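Household Operations, Unit 4: Loading the Dishwasher
Instructor: Shahram Ghorbani
Bralport Adult Learning, Monday, March 31, 2025

Read this before the practical. You will load a full rack from a mixed tray of mugs, plates, bowls and flatware, and you'll be marked on where things go and on how much you fit in.

1. Mugs and cups

Water comes from the spray arms, mostly from below, so the opening of a mug has to face down or at a steep slant. A mug lying on its side can hold a pool of water in the wall, and soap stays in it. Look at where the handle ends up too. If it sits among the tines it takes up a slot and the mug is harder to turn.
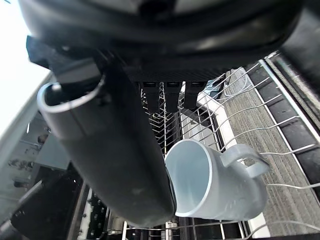

2. Tines and spacing

Tines are the upright wires. Plates go between them, one per gap, all facing the same way. Bowls need every second gap. Don't force a thick plate into a narrow row. Check the coating on the wires once a month: where it has chipped, the metal rusts and marks the dishes. Chips can be covered with rack paint, two thin coats, dried overnight.

Some racks have rows that fold flat for pots. Those of you who used the Flallby machine in February will remember that its rows lock with a clip at the back.

3. Before closing the door

Pull the rack out and push it back in. Nothing should catch. Spin each spray arm by hand. Scrape food off, but skip the full rinse. Knives go point down.
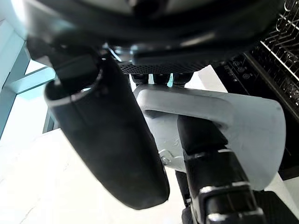

Fig. 2. Dishwasher rack with crossing tines and rails.

4. For next week

Bring your load sketch, with the mugs marked M and the bowls marked B. Read the rack care pages in Babaei, starting at page 34.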